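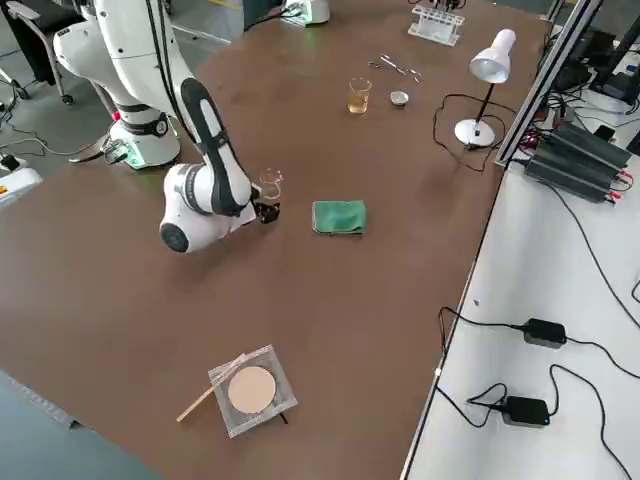 About us

Fullov supplies glassware and small bench equipment to school laboratories, colleges and evening classes. We sell beakers, test tubes and racks, tongs, tweezers, wire gauzes, dishes and the other bits that get broken, bent or lost over a school year. We also repair stands and clamps, and we pack class sets to order.

The business was started by Lajos Antal, who had spent 19 years as a school laboratory technician and was tired of ordering from four different catalogues to fill one cupboard. He began with a stock of second-hand beakers in a rented unit on the Coltemberg estate. We are still on the same estate, now in a larger unit with a proper packing room, a washing-up room and a bench where we try things out before they go in the list.

What we sell

The current list has 158 items. That is short compared with the big suppliers and we mean to keep it that way. If we stock three kinds of 250 ml beaker, most customers ring up to ask which one they want, so we stock one, in the low form with a spout and printed graduations. The same goes for tongs and tweezers. There is a straight pair and a bent pair, both in steel.

Wire gauzes are our biggest seller by a long way. We only sell the kind with a ceramic fibre centre. If you still have very old gauzes at the back of a drawer and you do not know what the centre is made of, please do not use them, scrub them or post them to us. Ask your local authority or your safety adviser how to dispose of them.

Racks come in clear acrylic or in coated wire. Acrylic looks smart and lets a class see the whole tube, but it does not like heat or solvents, so keep it away from the burner and wash it in warm soapy water only. The wire ones can be treated more roughly.

We do not sell chemicals. We are often asked, and the answer is that we have neither the storage nor the licence for it. Our neighbours at Prokov sell indicators and ready-made solutions and will add them to the same delivery if you mention us when you order.

The bench

Everything new spends a few weeks on our own bench before it goes on sale. We fill it, empty it, heat it if it is meant to be heated, wash it and put it away again, in much the way that a class would. Beakers are checked for how they pour, mostly with coloured water so that drips show up. Gauzes go on a tripod over a full flame. Dishes are heated and left to cool, then stood on a flat surface to see whether they rock.

A few of the things we look for are very ordinary. Does the spout dribble down the side? Can you read the scale from the back row? Will the tweezers pick up a small piece of magnesium ribbon without the points crossing? Can a twelve-year-old with wet hands keep hold of it? Things that fail go back to the maker with a note. Last June we sent back a whole delivery of test tube racks because the holes were too tight for the commonest size of tube.

We keep a lamp and a cloth on the bench and we suggest you do the same in your prep room. Hairline cracks in a beaker are easy to miss under ceiling lights and quite easy to find if you turn the glass slowly under a low lamp. A cracked beaker should go in the glass bin, even if it still holds water.

Class sets

A standard class set is packed for 16 pairs and comes in stacking trays with a printed list in the lid. Each tray holds one kind of thing, so it can be counted back in at the end of the lesson. If you teach smaller groups we can pack half sets. We can also match what you already have, as long as you send us a list or a photograph of the cupboard.

We supply 61 schools on a regular account and a good many more who order once or twice a year. The Abou Jaoude evening centre was our first account customer and still has its spring order packed by the same person who packed the first one.

Orders and delivery

Orders received before 2 pm are packed the same day. Glass is wrapped piece by piece in paper and goes out in double-walled boxes. Please keep the box until you have checked the contents. If anything arrives broken, tell us within a week and we will send another. There is no need to return the pieces.

Delivery is free on orders over £80. Below that we charge what the carrier charges us.

Visiting

You are welcome to come and look at the stock before you buy. Ring first so that somebody is free to show you round. The trade counter is at the side of the building, past the loading bay, and there is parking for three cars. School groups should arrange a visit at least a month ahead, and we can take up to ten pupils at a time.

Returns of unused items are accepted at the counter or by post, with the order number written on the outside of the box.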